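Moving the breakfast things

I finally moved the breakfast things out of the tall cupboard on Tuesday evening. They had been on the top shelf since we moved in, which meant getting the step out every morning before I was properly awake. Dénes can reach without it, but he leaves for work before I'm up so that's no help to me.

The cupboard took longer than I expected. It goes back a long way and things get pushed behind other things. I found 2 bags of brown sugar gone solid, a jar of mixed spice with no lid and a packet of porridge oats that should have been eaten last May. All of that went out. The tins stayed where they were because I couldn't face them.

I wiped the shelves with warm water and a bit of washing-up liquid, left the door open for 25 minutes to dry and then put back only what we use for baking. Flour at the front, dried fruit behind it, and the cake tins up at the top where the cereal used to be.

The instant oatmeal has its own place now. I like the apple and cinnamon sort, and there's a flax one for when I feel I should. They stand upright in a row with the fronts facing out, so I can see which is which. I did try laying them flat, but the sachets slid out every time I picked a box up. 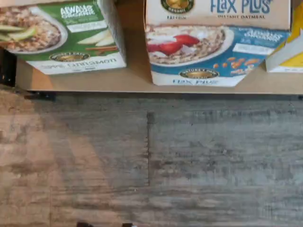

The bowls are still across the kitchen next to the plates, so I'll probably shift those as well. Tibor Lengyel from downstairs has offered me a small rack he no longer needs, and it might hold 12 bowls if they stack properly. I need to measure it first.

Tins next weekend, if it rains. If it's dry I want to get the beans in.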